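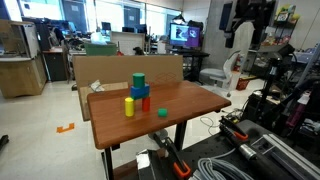 Will the Neltton 40 fit a car with a capless filler neck?

The Neltton 40 fits both capped and capless necks. Capless fillers need the long spout, supplied in the carton, to open the inner flap. The standard spout is too short and will trip the shut-off before any fuel reaches the tank.

Neltton 40 Portable Fuel Transfer Caddy
Part no. 1418
Maker: Pretisance
Distributed by Mateos Motor Accessories

Overview

The Neltton 40 is a wheeled fuel caddy for moving petrol or diesel from storage to a vehicle. It suits track-day cars, vehicles in long-term storage and farm utes kept away from a bowser. The hand pump works in both directions, so the caddy can also be used to drain a tank before repair or transport.

The caddy is sold in a petrol version (red tank) and a diesel version (yellow tank). The pump seals are the same. The spouts are different diameters and should not be swapped between versions.

Specifications

Capacity: 40 litres
Hose length: 2 metres
Pump: rotary hand pump, reversible
Tank: moulded polyethylene, single wall
Wheels: solid rubber, steel axle
Earthing: bonding lead with clamp, fitted to pump body
Shut-off: manual valve at tank outlet, second valve at nozzle
Storage temperature: not above 50 °C, out of direct sun
Fuels: unleaded petrol to E10, or diesel to B20, according to version
Not suitable for: E85, methanol, kerosene, water, AdBlue

In the carton

Tank with pump fitted, hose, standard spout, long spout, bonding lead, two spare nozzle seals, instruction sheet. The handle is packed flat and is attached with four bolts. A 13 mm spanner is needed and is not included.

Use

Park the vehicle, switch off the engine and ignition, and let the exhaust cool. Work outdoors or with the garage door fully open. Connect the bonding lead to bare metal on the vehicle before opening the filler. Plastic trim, painted panels and rubber-mounted brackets do not give a reliable connection.

Open the tank vent, then the outlet valve, then the nozzle. Turn the handle clockwise to fill the vehicle and anticlockwise to draw fuel back. When finished, close the nozzle first and leave it in the filler until the drips stop. Refit the filler cap before removing the bonding lead.

Do not fill the caddy in a boot, on a tray liner or on a trailer. Place it on the ground. Leave air space above the fuel; the maximum fill line is moulded into the side of the tank. 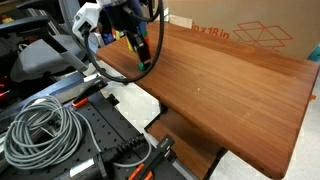 One buyer in Ostutow wrote that the pump was stiff for the first few tanks and then freed up, but that the vent cap is hard to turn with gloves on and should have been made larger.

The vent cap was changed on later stock. The larger cap fits earlier tanks and can be ordered as a spare.

Maintenance

Inspect the hose for cracks before each use. Replace nozzle seals yearly, or sooner if fuel weeps at the trigger. Clean the inlet strainer with the tank empty. Do not oil the pump.

Spares

Hose assembly
Nozzle seal pair
Vent cap, large
Bonding lead and clamp
Long spout, petrol or diesel

Warranty

Two years on tank and pump. Seals, hose and wheels are treated as wearing parts. Damage from unlisted fuels is not covered. Claims go through the place of purchase with the batch number from the label under the handle.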